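Drucken | Als E-Mail versenden

11/7/25
Aus dem Tagebuch, Skomcombe

Um sechs wach, Regen. Der Wasserhahn in der Küche tropft wieder, ich habe einen Lappen daruntergelegt. Zum Frühstück Tee und der Rest vom Brot, das inzwischen so hart ist, dass man es eintunken muss.

Vormittags weiter an der Übersetzung für Fraser. Vier Seiten geschafft, dann hing ich an einem Absatz über Entwässerungsgräben fest. Das Wort für den kleinen Damm zwischen zwei Gräben fehlt mir immer noch. Im Wörterbuch von Putska steht es nicht. Ich habe es offen gelassen und rot markiert.

Mittags hatte ich Lust auf etwas Gedämpftes. Im Laden gab es nur Toast und Aufschnitt, also bin ich mit Käsebrot zurück.

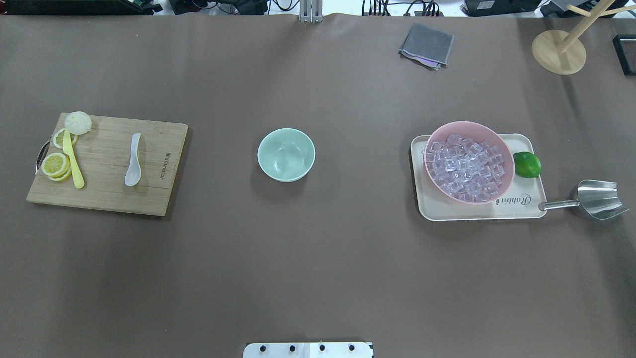 Weißer Baozi auf dem Bambusbrett.

Am Nachmittag mit dem Bus nach Trosteleo. Die Fahrt dauert jetzt mehr als 50 Minuten, wegen der Baustelle an der Brücke. Zwei Haltestellen fallen ganz aus, und am Ersatzhalt steht kein Fahrplan. In der Bücherei die Hefte zum Wasserbau zurückgegeben und eines verlängert. Sie schließen im Juli schon um vier, das hatte ich vergessen. Den Band über die Deiche konnte ich gerade noch mitnehmen.

Auf dem Rückweg nass geworden, die Schuhe stehen mit Zeitungspapier im Flur. Dann den Küchenschrank ausgeräumt, was ich seit Ostern vorhatte. Einen Deckel ohne Topf weggeworfen, die Gläser gespült und das Regalpapier erneuert. Beim Zuschneiden habe ich mich vermessen, hinten fehlt ein Streifen.
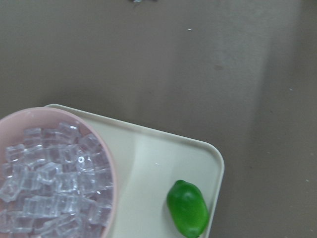
Cremeweißes Tablett mit abgerundeter Ecke.

Abends Linsensuppe. Zu viel Essig, aber essbar. Ein Kapitel über Deiche gelesen und dabei das Wort gefunden, jedenfalls eines, das passen könnte. Morgen an der markierten Stelle einsetzen und sehen, ob der Satz damit läuft.
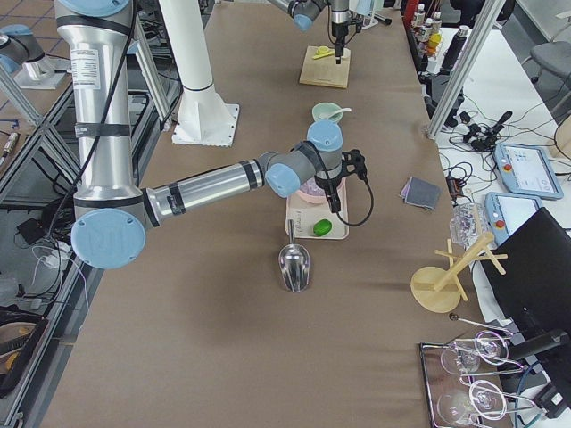

Für morgen

Stelle mit dem Damm nachtragen. Dichtung für den Wasserhahn kaufen, vorher die alte ausbauen und messen. Brot, Zwiebeln, Briefmarken. Rechnung an Fraser schreiben.

Kontakt | © Tagebuch aus Skomcombe | Nach oben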